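Final Report: The Slipping Gripper
Robotics project, second year
Submitted February 8, 2025

When our group signed up for this project, the plan was to teach a small arm, which everyone calls Eno, to tidy a table. By the end we had spent most of our time on one fault, and I have decided to write mainly about that fault, as it taught us far more than the tidying ever did.

We were collecting our examples with a hand-held gripper, which you squeeze yourself while its camera records what the fingers are doing. The recordings then go into the Vistico software and Eno learns from them. The aim was 500 good recordings before the December break, and for the first fortnight we were very cheerful about it.

What went wrong

The trouble began with a plastic cup. It was picked up perfectly well, carried halfway to the tray, and then it simply turned in the fingers and dropped. We laughed, put it back and tried again. It happened again the next morning, and then with a glue stick, and then with a full tin of screws, which landed very close to somebody's foot. After the tin we stopped for the day and filled in an incident form, and I am glad we did, even if it felt a bit grand for a tin of screws.

Looking back through the recordings, we found 17 drops in the last 100 attempts. There had been hardly any in the earlier ones, so something had changed – and for quite a while we blamed the wrong thing. First we blamed ourselves, for squeezing too gently. Then we blamed the spring in the handle and swapped it for a stiffer one from the Pallelier kit (a fiddly job that took a whole afternoon and made our hands ache). The drops carried on just as before.

The answer was the tape. We had wrapped the fingers in black tape for grip, and had been adding new pieces over old ones whenever it looked tired. Under load the top layer could slide over the one beneath, and the object slid along with it. When we pressed a fingertip against the tape and pushed sideways, we could feel it creep. I do wish we had tried that on the first day!

Why it mattered for Eno too

A drop in the hand-held recordings is a nuisance, but the bigger worry was what the arm would learn from them. We had already trained on a batch of 70 recordings made during the bad spell, and Eno had picked up a habit of letting go early and too high. We took that batch out and trained again from the older ones. The habit went away after that, though with so few recordings I would not want to promise that the tape was the only cause.
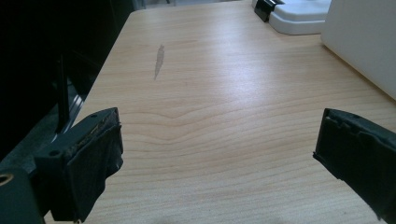
Changes to our working rules

The fingers are now checked before every session, and if an edge has lifted or the tape has wrinkled, the old tape comes off completely before any new piece goes on. Anything heavy or breakable stays off the list until the light objects have gone through without a drop. Nobody stands with their feet under the edge of the table, and closed shoes are a must.

We also write down each tape change in the log, with the recording number next to it, so that a bad patch can be found later without watching everything again.

What is still to do

We did not reach our target, and I would like to say so plainly. The next group in the Chowdhury lab will have our log, the cleaned set of recordings and a short note on the spring, which we have put back to the original. We would have liked to try moulded rubber pads in place of tape, and there is a drawing for them in the project folder, not yet printed. The holes on it need measuring again before anyone uses it.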